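Home Notebook Projects Parts list Archive Contact

Workshop notebook: chores list, where we have got to

20th October
Posted by the Fliser bench team

Started the day by going back over the chores list and marking each line as yes, sometimes or no. The question from the Staltden people is a simple one: which of these jobs could a machine be left to do in an ordinary house or a small workshop by next year?

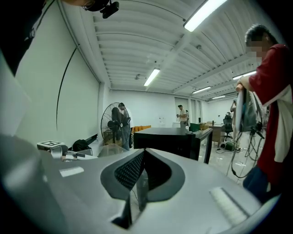

My answer at the moment is very few of them, and the ones it could be left with are the dull ones in the middle of a job. Picking up a thing of known size from a flat surface and putting it in a bin is a yes. Getting the lid off the bin first is a no.

The training set stands at 2,172 hand-gripper recordings after this week's sort. I threw out 686 before arriving at that figure. Most of those were too short, and a good many had the tracking drop out halfway through. The rest are usable, but they lean heavily towards folding and sorting, which people enjoy recording. Wiping and sweeping are thin.

Notes by chore, in the order we tried them on the arm:

Folding tea towels. Sometimes. Good if the towel starts flat. If it starts in a heap the arm picks at the top layer, gets two layers, and carries on as if it had one. The fold comes out crooked and the arm does not notice. I would accept crooked at home. Staltden want square corners for the hospitality job, so it goes down as sometimes.

Sorting screws into trays. Yes for M6 and up, no below that. The fingers are too broad. Orkel sent a narrower pair of tips and they do pick up M4, but they mark the heads. Have asked for the same shape in a softer grade.

Wiping a worktop. Sometimes. It wipes where the cloth already is and leaves a strip along the back edge every run. It also has no idea whether the surface is clean. We had a dried coffee ring on the test top and it passed over the ring the same number of times as everywhere else. A person slows down and presses. I don't see how we get that from position alone, we need force in the recordings.

Coiling an extension lead. No. Tried all morning on Wednesday. First loop is fine, second loop slides off the first. I can't describe properly how I do it with my own hands either, there is a half twist in there that I only see when I slow down.

Sweeping swarf from under the pillar drill. No, and I would not leave it unattended near the drill anyway.

Loading the dishwasher. Not tried on the arm. The Stojanović rig did plates for us over the summer and got good at plates. Bowls went in the right way up and filled with water. Cutlery basket was never attempted.

Emptying the bins. The lift is within the payload if the bag is half full. Tying the bag is the hard part. Down as no.

Thirteen chores on the list altogether, the other six are variations on carrying and I have put them all under sometimes until the arm is back from having its wrist bearing looked at.

On time. A person does the tea towels in a few seconds each. The arm takes most of a minute, and somebody has to stand within reach of the stop button. Until that person can go and do something else there is no saving at all. I have put this at the top of the reply to Staltden as it was buried on page four of the last one.

On recording. Going slowly does not help. The careful demonstrations where people pause before each grasp teach the arm to pause before each grasp. Ask for normal speed, and accept more dropped items. Also want mistakes left in where the person recovers from them, since the arm at present has no notion of picking up what it dropped.

Target is 400 more wiping recordings by the end of the first week of December, with at least half on surfaces that are not white. Different cloths too. The blue microfibre one is in nearly everything so far.

To do:
Relabel the sweeping folder, two kinds of brush are mixed up in it.
Order foam tape.
Chase Orkel about the tips.
Check calibration on the second gripper before it goes out again.
Write up the coffee ring test with the pressures, if the scale can be borrowed.

Comments (3)

benchrat
Same trouble with the strip along the back edge. Ours went away when we recorded with the worktop pushed up against a wall. People wipe differently when there is a wall.

lowtorque
What grade are the Orkel tips now? We had marking on brass with the hard ones and went over to heat shrink. It lasts a couple of days.

Fliser bench team
Don't know the grade, the bag wasn't labelled. Will try the wall.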